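创客工坊论坛 > 自制设备 > 手持夹爪开柜门，自制数据采集，进度和问题

楼主 铁皮柜
七月开始做的，断断续续到现在，发个进度帖，顺便问几个问题。

目标很简单：用手持夹爪录开门和关门的动作，拿去训练，最后让一台桌面臂自己开柜门。臂是 Orkivix 的二手件，还在等减速器，所以先把数据录起来。夹爪外壳自己打印，指头上贴二维码标记，指面垫黑色软垫。场地是 Grube 共享工坊，柜子就是那里的储物柜。

目前一共录了1,872段，能用的没那么多，筛选还没做完。每段掐头去尾，长度不统一，这个后面再说。
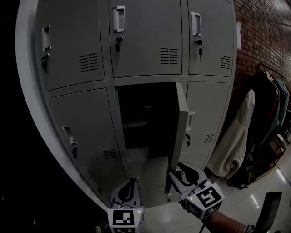
问题主要出在接触的那一下。拉开的头几厘米还算顺，门开到一半以后手腕要跟着转，我习惯换成用指头顶住门的下边沿往外带，不再抓拉手。右边那根指头压在门边上就是这个姿势，左指这时候基本不干活。回放的时候发现两种手法混在一起，训练出来的策略在门半开的位置会犹豫，来回抖。

想问：
1. 要不要把“拉”和“推边”分成两个任务录？
2. 钥匙都插在锁上，开门时会晃，对视觉有没有影响？要不要拔掉？
3. 标记用哑光纸还是普通纸？

2楼 半桶机油
第三个先答，哑光。我之前用普通铜版纸，灯一照就丢标记，换了哑光以后再没管过。边上的白边也要留够，别裁到黑框。

3楼 Yaa Ofori
不建议分任务。人开柜门本来就是先拉后推，你分开了，到时候还要再写一个切换的逻辑，切换的时机又是一个麻烦。不如统一手法，规定门开到哪个角度换手，录之前先练20遍，手熟了再开始录。

4楼 老周不焊
不同意楼上。桌面臂的工作空间没有人胳膊大，人能顺下来的动作臂不一定够得着。先分开录，推边那一段单独训，成功率稳了再合。我在自己的抽屉项目上就是这么做的，合起来以后比一开始混着录好很多。

5楼 Yaa Ofori
抽屉是直线，门是圆弧，两回事。抽屉从头到尾不用换接触点。

6楼 老周不焊
圆弧才更应该分。换接触点的那一刻手指要离开门，这几帧里没有接触，模型最容易学坏。

7楼 铁皮柜（楼主）
两位说的我都记下了。工作空间这点我确实没算过，臂装好之后先量一下够不够得到门完全打开的位置。要是够不到，推边就没意义了。

8楼 夜班打印机
柜子是浅灰哑光的还好，我更担心你那个软垫。用的什么料？硬度多少？我用 Brivo 的那种现成垫片，贴了没多久边就翘了。

9楼 铁皮柜（楼主）
TPU 打印的，不是现成件，用胶粘上去。翘边目前没有，磨损有，指尖那一侧磨得快，准备隔一阵换一次。

补一张夹爪相机那边的视角，广角镜头，变形比较大。 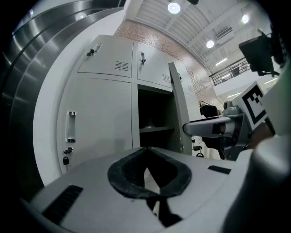
夹爪相机画面，柜门已开，格子里面偏暗

有人可能会问曝光。顶灯都在画面里，自动曝光会往灯那边靠，柜子里面就黑下去了。现在我把曝光锁死，手动调到能分清隔板为止，代价是天花板过曝。天花板反正用不上。

10楼 半桶机油
柜子里那个小锥形的东西是你放的吗？要是有的段里有、有的段里没有，最好记一下。

11楼 铁皮柜（楼主）
不是我放的，录的时候没注意。我回去翻一下前面的素材，看从哪段开始出现的，在表里加一列。

12楼 Lotte Meijer
关于钥匙：不要拔。实际用的时候柜门上就会有钥匙，有的门还挂着挂锁，你把它们清干净了训，换个柜子就不认了。晃就让它晃。倒是左边那块不锈钢反光要留意，人走过去会有影子，建议录的时候让别人绕开。

13楼 老周不焊
钥匙这条同意。反光我觉得影响不大，裁掉左边那一条就行。

14楼 Lotte Meijer
裁掉视野就窄了，夹爪偏一点门就出画。广角就是图这个。先别裁，训一版看看。

15楼 夜班打印机
问个题外的，数据量够不够？我见过有人说单个任务1,000段起步，也有人说几百段就行。

16楼 Yaa Ofori
看变化多不多。一直站在同一个位置、开同一扇门，录再多也就是那一扇门。上排下排都要录，站位左右挪一挪，高矮换个人来录也行。我宁可要25种站位、每种少录几段。

17楼 铁皮柜（楼主）
现在大部分都是下排的门，上排录得少，这个要补。换人录的话手法又不统一了，跟3楼说的有点冲突。

18楼 Yaa Ofori
换人之前把手法写下来，贴在夹爪手柄上。换手的角度统一就够了，别的不用管太细。

19楼 路过的齿轮
同步怎么做的？夹爪相机和头上那个相机时间对得上吗？我这边用 Cokska 的采集板，两路总差几帧，开门这种慢动作看不出来，抓小东西就很明显。

20楼 铁皮柜（楼主）
目前是土办法，每次开录前夹爪对着头上的相机快速开合两下，后期按这个对齐。慢动作够用。硬件触发线买了还没接，手柄里面走线空间不够，外壳要重新画一版。

21楼 路过的齿轮
手柄重画的话把线口开在尾部，别开在侧面。侧面出线会蹭手腕，录久了人不自觉地歪着拿，数据也跟着歪。

22楼 铁皮柜（楼主）
收到，现在就是侧面出线，难怪后半场的素材姿态都往一边偏。

接下来先做三件事：重画手柄，补上排的门，把现有素材按“拉”和“推边”打标签，分不分任务两种都训一版再比。减速器到了再更新臂的部分。

23楼 老周不焊
标签打好以后能不能发一份样本？几十段就行，我拿来跑一下我这边的流程。

24楼 铁皮柜（楼主）
可以，打完发网盘，链接贴在这楼下面。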